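Notebook, table-clearing project, May

Entry for the week before the demo. Picking up from the last page, where the count stood at 1,154 recorded runs and half of them had not been checked.

Checking is finished. Went through the rest in two sittings and threw out 19. Most of those were runs where the recording started late and the first reach was already over. A few had the timestamps for the finger opening shifted against the video, and I could not find a clean way to line them up again. They are in the rejected folder with a text note each. Please don't delete that folder, the course wants to see what we dropped and why.

Task is still the one we agreed on with the Honemton group: clear a place setting. Tray, plate, fork. The fork goes on the tray, then the plate goes on the tray, then stop. No stacking this term. Honemton is doing the same task with cups added and we will swap test layouts at the demo, so the start positions have to be written down the way their sheet has them (plate first, then cutlery, then tray, angles measured from the long edge of the table).

Finger padding. The old padding on the left finger had worn smooth at the tip and was letting the fork turn in the grip. Changed both sides so they match. Glue from the Flastunier kit, left overnight under a clamp. The instructions say two hours but the last time we trusted that, a corner lifted. After changing the pads the closed position reads differently, so the zero has to be set again before anybody records. I did it twice and got the same value both times. It is on the card taped inside the tool box lid.

Fork pickup is still the weak part. A fork lying flat on the table gives the fingers very little to close on. What works best by hand is coming in low across the neck, closing slowly, then lifting the handle end first. Coming straight down works when the fork is resting on something that raises it a little, like the rim of the tray. We should have both kinds in the set, and right now the low approach is most of it.
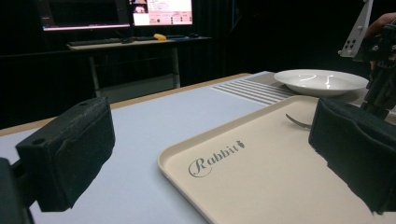
Why collect by hand when the arm could be driven with the joystick?
Hand collection is much faster, and the motion comes out smoother. With the joystick we were getting stop-and-go movement that the model copied, pauses and all. The arm is still used for testing, so anything we record by hand has to be a motion the arm can reach.

That last point caught us again this week. Some of the older runs twist the wrist farther than the arm allows. They look fine on playback and the software takes them, but when the arm tries to follow, it stops at the joint limit and sits there. I added a check to the Baidoo script that flags these when the run is loaded. It prints the run number and the worst angle. It does not remove anything, so read the output.

Training. Ran the small model overnight on the cleaned set. Loss looks normal. On the arm in the morning it did the plate without trouble at the three positions nearest the base, and missed at the far one by closing too early. On the fork it lined up well and then closed beside it more often than on it. I would like to blame the padding, but the training runs were nearly all made with the old pads, and the fingers are now a little thicker than the model has seen. That needs new data before we change anything in the model.

So the plan is 300 new runs with the new pads, split like this:

Fork flat on the table, low approach: 120
Fork against or on the tray rim, from above: 80
Plate, far positions only: 60
Full sequence, fork then plate: 40

Keep the ridged mat in some layouts and leave it out of others. The model should not learn to depend on it. Move the tray between runs, including the angle. In the old set the tray sat nearly square to the table edge every time, and I think that is part of why the arm drops things short when the tray is turned.

Glare. The plate is glossy and picks up the ceiling lights, and the depth estimate gets noisy over it. Tried turning off the row of lights nearest the table. It helped with the noise, but the video got darker and the tracking was lost twice. Lights back on. If we want to fix this properly we need a diffuser, and Ballmont has a roll of the white film they use for their photo box. Asked by email if we can have a piece. No answer yet.

Tracking also drops when the tool is moved very fast. Slow down on the way back to the start position. It is tempting to rush there because the run feels over, but the recording is still going until the button is pressed.

Disk. The recording machine is close to full again. Checked runs go to the shared drive at the end of each session and come off the local disk only after the copy has been compared. There is a script for that in the tools folder, use it and don't drag files by hand.

To do:
Finish the low-approach fork runs first, they matter most.
Set the zero at the start of every session and write the value here.
Send Honemton our layout sheet in their format.
Ask again about the film.
Order spare foam, there is enough left for one more change.
Retrain when the first 120 are in, without waiting for the full 300.

Session ended at 6:40 pm. Zero value unchanged at the end. Batteries on charge.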